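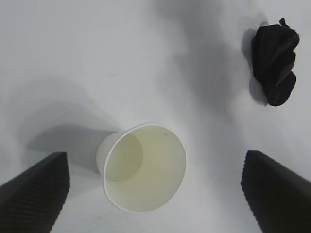 A white paper cup at Kurkari

About us

Kurkari is a small tea room and tea shop, opened by Divya Thevar together with her sister. In the beginning we had only 5 teas and one table near the window. Today we keep 16 teas on the shelf, most of them from two family gardens which we visit every June.

We also supply offices in the neighborhood. Our house blend is called Grutby and it is sold in bags of 300 grams. It is strong and goes well with milk.

The kitchen closes at 5 in the afternoon. Please come in and ask us for a taste before you buy.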